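**Birness Zone Manager 2 - review**

15 Mar 2004

I look after the domain names for a handful of small shops, and until this winter I kept all of them in text files and edited the zones by hand over a slow connection. Birness Zone Manager is a Windows program that does the same job from a set of forms. I have used version 2 for long enough now to say what it does well and where it still gets in the way.

Installation is simple. You run the setup file, type in the address of your name server and a key, and the program fetches whatever zones it is allowed to read. It brought in 66 of mine on the first attempt. One was refused because of a missing full stop at the end of a mail record, a mistake of mine that the server had been putting up with for years.

The main window has a list of zones on the left and the records on the right. Double-click a record to change it. The serial number goes up by itself when you save, and this alone has spared me several puzzled afternoons. You can set the time to live for one record or for the whole zone. I would have liked a way to lower it for a set period before a move and have it go back afterwards, but you still have to remember to do that yourself.

Templates are the best part. I made one for shops that have a website and mail in the same place, and one for those whose mail is held elsewhere. A new name takes a minute or two. The last one I set up was for Lonosia, who sell bracelets and wanted their shop pages and their mail on separate machines.
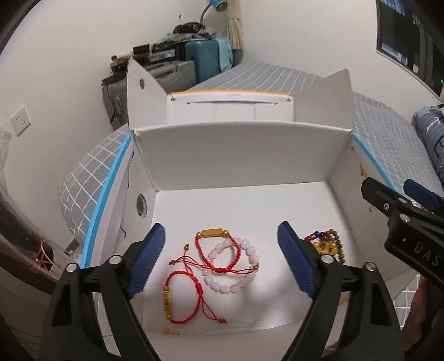
*Photo: Teófilo Agudelo / Lonosia*

Their zone had eleven lines when I had finished, and the template had filled in all but three of them.

Searching is slower than it should be. My largest customer, Hubáček, has a zone with 2,420 records, and finding one host name in it takes long enough to be annoying. Sorting by type first helps a little. Smaller zones give no trouble at all.

The log is good. Each change is listed with the time, the old value and the new one, and you can put a record back with a right click. Mine had 739 entries when I last looked, and it had not slowed down. It can be saved as plain text but not printed.

Secondary servers are where it falls short. The program will tell a secondary that a zone has changed, but it doesn't check that the copy arrived. Rigoberto Sotelo, who runs my secondary at Lultatside, found two zones that were days out of date, and nothing on my screen had said so. I now check the serials on both machines with a small script. Birness support answered my message the next day and said a check was planned for June.

The manual is short and clear, apart from the chapter on reverse zones - I had to read that three times and then ask.

Worth the money if you keep more than a dozen zones. With fewer than that, a text editor will do.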